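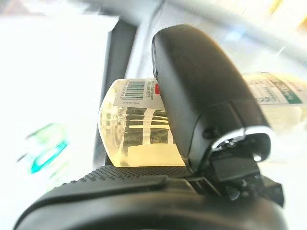
*Gripper finger against a clear plastic container, barcode label uppermost in the view.*

# Review: the Pichler Good Practice Pack for small gripper cells

Pichler sells this as everything a small site needs to run a gripper arm properly. For that you get a ring-bound rulebook, a wall chart, a set of log sheets and access to the online version. I've spent three weeks with it at our Cutberg packing room, and I have doubts.

The rulebook runs to 70 pages. A good third of that is the sort of thing you could have guessed. Keep the floor clear. Train your staff. Know where the stop button is. I don't object to any of it, but I do object to paying for it twice, as most of it comes round again in chapter 5 with different headings.

The part on handling clear plastic is better. Pichler wants the label kept in view of the wrist camera after the grip closes, and says a finger should never press across a barcode. Fair enough. We had been letting the fingers land wherever the planner liked, and our scan station had been sending back more than I cared to admit. I changed the grip point as the book suggests and the pile of rejects did get smaller. Whether that was the rule or the new lamp we fitted in September, I couldn't swear to it.

Then there's the rule on spacing. The book wants a clear gap on both sides of anything being picked, wide enough for an open finger. Lovely on a test bench. In a real tray, bottles roll, lie on their sides and end up against each other, and the book's whole answer is to "present items in an orderly manner". By whom? If I had someone standing there tidying the bottles, I wouldn't need the arm.

Fouad Masri, who runs nights for us, was more generous. He liked the log sheets and has kept them going. I found them fussy: 2 signatures for a change of finger pad, and a box marked "grip quality" with no hint of what a good one looks like. Good to whom, and measured how? He writes "fine" in it every time – so would I.

My bigger grumble is with the wording on the cover, which says the pack "supports compliance". Supports it with what? The rules don't say which standard they lean on, and when I wrote to ask, I was sent the brochure again. A house rulebook is a handy thing to have, but it won't do your risk assessment, and a buyer in a hurry could easily think it does.

The Trurna guide is shorter, duller and costs less. It has no wall chart. It does give limits for grip force by container type, with the test written out so you can repeat it, and that's the one I reach for.

**Worth having:** label and grip point chapter, wall chart, log sheets if your shift will fill them in.

**Not worth having:** spacing rules, chapter 5, the cover.

**Score:** 3 out of 5, and the third point is mostly Fouad's.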